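Replacing the CMOS battery and resetting firmware settings on an older desktop PC

Applies to: tower and mini-tower desktops with a coin cell fitted in a socket on the motherboard. It does not apply to laptops, all-in-one machines, or boards where the cell is soldered or wired on a lead.

Overview

Every desktop motherboard keeps a small amount of information alive while the machine is switched off: the date and time, and on many older boards the firmware settings as well. A coin cell, nearly always a CR2032, supplies the power for this. When the cell runs down, the clock stops whenever the mains is removed, and the settings may go back to their defaults.

The cell is cheap and the job is short. Most of the trouble people have with it comes from the settings afterwards, so a good part of this page deals with those.

Symptoms of a flat cell

The clock is wrong after the PC has been unplugged, often showing the year the board was made. Web browsers then refuse to open secure pages and report a certificate error, which is easily mistaken for a network fault. The machine may stop at start-up with a message such as "CMOS checksum error" or "CMOS battery low" and wait for a key to be pressed. The boot order may change, so that the PC tries the network or an empty USB port before the system disk.

A clock that loses a few minutes a week while the PC is in daily use has a different cause. Check the time synchronisation setting in the operating system first.

What you need

One CR2032 cell, in sealed packaging and within its date.
A crosshead screwdriver, size 2.
A small flat-bladed screwdriver or a plastic spudger.
A multimeter with a DC voltage range.
A phone or a sheet of paper for recording settings.
A dish or lidded tub for the screws.

Do not substitute a CR2025. It has the same diameter and voltage but is thinner, and in many sockets it makes poor contact. An LIR2032 is a rechargeable cell with a higher voltage and must not be used.

Coin cells are dangerous if swallowed. Keep both the new and the old one away from children at all times, including while you are working.

Step 1: Record the existing settings

If the machine still starts, enter the firmware setup before you do anything else. The key is usually Delete or F2, pressed repeatedly from the moment the power comes on. Some office machines use F10 or F1.

Go through each page and record any value that matters. The ones most often missed are the storage controller mode (IDE, AHCI or RAID), the boot mode (UEFI or legacy), Secure Boot, the virtualisation option, and the power setting that decides what happens after a mains failure. If the machine has a set fan profile, note that too.

The storage controller mode matters most. A Windows installation made in one mode will usually fail to start in another, and the stop error gives no hint that a firmware setting is to blame.

If the system disk is encrypted, find the recovery key now and keep a copy somewhere other than that disk. A change in firmware settings can cause the operating system to ask for it at the next start.

Step 2: Shut down and isolate

Shut down fully from the operating system. On Windows, hold Shift while choosing Shut down, so that fast start-up is skipped. Switch off at the back of the power supply if there is a switch, then pull out the mains lead. Disconnect everything else, including network and display cables.

Press and hold the front power button for ten seconds. This drains most of the charge left on the board. If a standby light on the motherboard is still lit afterwards, wait until it goes out.

Never open the power supply itself. Nothing in this procedure requires it.

Step 3: Open the case

Lay the case on its side with the motherboard at the bottom. On most towers the panel to remove is the left one as seen from the front, held by two screws at the rear edge or by a latch. Slide the panel backwards a short way and lift it off.

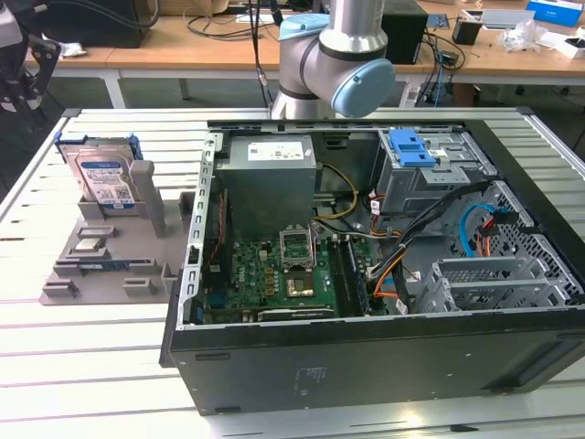

Touch a bare metal part of the chassis before reaching inside, and again each time you come back to the machine. A wrist strap is better if you have one – clip it to unpainted metal. Avoid working on carpet.

If there is a heavy layer of dust, remove it with a soft brush or short bursts of compressed air. Hold the fan blades still while doing so. A vacuum cleaner nozzle should be kept out of the case.

Step 4: Find the cell

The cell is a disc 20 mm across, lying flat in a round socket on most boards. On a few it stands upright in a narrow clip. Common positions are below the graphics slot, between two expansion slots, or close to the lower front corner of the board.

A long graphics card may cover it. In that case undo the bracket screw, disconnect any power lead to the card, release the catch at the end of the slot and draw the card straight out. Place it on an anti-static bag or a clean sheet of cardboard.

Where cables are in the way, move them aside gently. If a connector has to come off, photograph it first and grip the plug body, never the wires.

Step 5: Test and remove the old cell

Measure across the cell while it is in the socket if you can reach both contacts, or take it out and measure it then. A new CR2032 reads a little over 3 V. Replace anything below 2.8 V. A reading taken with no load flatters a weak cell, so a borderline result should be treated as a failure.

Flat sockets have a small metal tab at one side. Press the tab outwards with the spudger and the cell will spring up at that edge. Do not lever from underneath with a metal blade. The board has fine tracks in that area, and a slip can cut one.

Note which way up the cell was. In a flat socket the side marked with a plus sign nearly always faces upwards.

Step 6: Clear the stored settings (optional)

Skip this step if you only want the clock to work. It is needed when the machine will not start because of a bad setting.

With the cell out and the mains lead disconnected, leave the board for 4 minutes. If there is a jumper labelled CLR_CMOS, CLRTC or similar, follow the board manual for moving it, then return it to its original position. A machine with the jumper left in the clear position may appear completely dead.

On newer boards the settings are held in flash memory and may survive without a battery. The jumper is then the only dependable method. Clearing may or may not remove a firmware password, depending on the maker.

Step 7: Fit the new cell

Hold the new cell by its edges. Slide it under the fixed contact at an angle, then press the opposite side down until the tab clicks over. It should sit level and should not move when touched lightly.

Wipe off any fingerprints with a dry, lint-free cloth before fitting. Grease on the faces raises the contact resistance.

Refit the graphics card and any connectors you removed. Check that no cable touches a fan, and that no screw has been left on the board. Replace the side panel before connecting the mains.

Step 8: Restore the settings

Connect the keyboard, display and mains only. Start the machine and enter the firmware setup. A message saying that defaults have been loaded is normal on this first start.

Set the date and time, then work through the values recorded in step 1. Save and exit. Let the operating system start once, confirm that the clock is right, and shut down again.

Now unplug the mains for 59 minutes. If the time is correct in the firmware setup when you reconnect, the job is finished. Check it there – the operating system may correct the clock from the network and hide a fault.

If it does not work

No display after the work: reseat the graphics card and the memory modules, and check the clear jumper. The first start after a reset can take longer than usual while the memory is retrained, so allow a few minutes.

The clock still resets: measure the new cell in its socket. If the voltage is good out of the socket but missing in it, the contacts are bent or dirty. If a new cell falls well below 3 V within weeks, there is a leakage fault on the board, and further cells will go the same way.

Windows stops with an error during start-up: return to the storage controller mode and try the other setting.

Disposal

Cover both faces of the old cell with adhesive tape and take it to a battery collection point. Coin cells must not go in household rubbish.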